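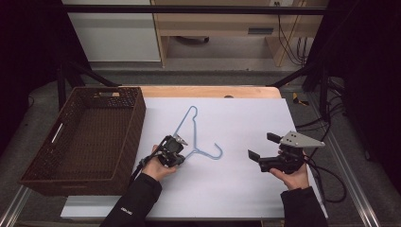
A light blue hanger on the board, with a gripper in each hand. The Drutholm workroom, mid-afternoon.

The School of Small Chores

There is a point, a little after two in the afternoon, when the Drutholm workroom goes quiet and all you hear is the tick of plastic on board. Somebody is picking up a clothes hanger. Then somebody is picking it up again, starting from a slightly different spot, and then again, and if you sit there long enough with your coffee (I did, and they were very kind about it) you start to have strong feelings about hangers.

Drutholm teaches machines to do housework, or more exactly it gathers the examples that the machines will learn from. The people doing the gathering don't steer a robot from across the room with a joystick. They hold the grippers themselves, one in each hand, and do the chore the way the robot will have to do it, with two stiff fingers where you and I have five soft ones. Every go at it is saved as one example, and the current set, which the team calls Hedari, stood at 2,056 of them when I visited in August. Of those, 1,208 had been checked and kept. The rest were waiting their turn or had been thrown out, often for reasons I couldn't see even when they were pointed out to me twice.

I had pictured something grander, I'll admit. What I found was a table inside a metal frame, a big white board laid over the top, a woven basket off to one side and a good deal of black cable. The hanger has a hook at one end of its troubles and a long thin arm at the other, and both of them matter. Take it by the hook and the arm swings. Take it by the arm and it wants to spin flat on the board like a compass needle. A shirt on a bed is forgiving by comparison, and a towel is practically a friend.

They let me try, which was brave of them. The grippers are heavier than they look, and for the first few minutes I kept squeezing the air just short of the plastic. My shoulders went up around my ears. The woman at the next table, who does 40 examples before lunch without seeming to hurry, told me to slow down and look at the hanger instead of my hands, and that helped a lot! I got three clean ones in the end, and I'm told two might be kept.

What surprised me most was how much they care about variety. A pile of perfect, identical pickups teaches very little, so the starting spot is changed all the time, and so is the angle, and so is the person. Slow hands and quick hands both go in. Fumbles that are put right go in too - a learner needs to see how you get out of trouble. The list taped up by the door has 44 chores on it, and hangers are somewhere near the top, above socks and well above anything with buttons.

The finished sets are sent to a partner lab in Drelmont, where the training is done, and word comes back in a week or two about what the software is still getting wrong. Then the table is set up again. When I left, they were moving on to the next batch, and I went home and hung up my coat rather carefully.

Filed under: Features > Work & Machines

Last updated: August

Comments (3)

magalhaes_fan: Lovely piece. I worked in a dry cleaner's for years and can confirm hangers are the enemy. Good luck to the robots.

Porchlight: Would have liked more on what gets thrown out and why. Do they ever go back and use the rejected ones for something?

tess-in-the-valley: Three clean ones on your first day sounds pretty good to me! Please go back when they get to the buttons.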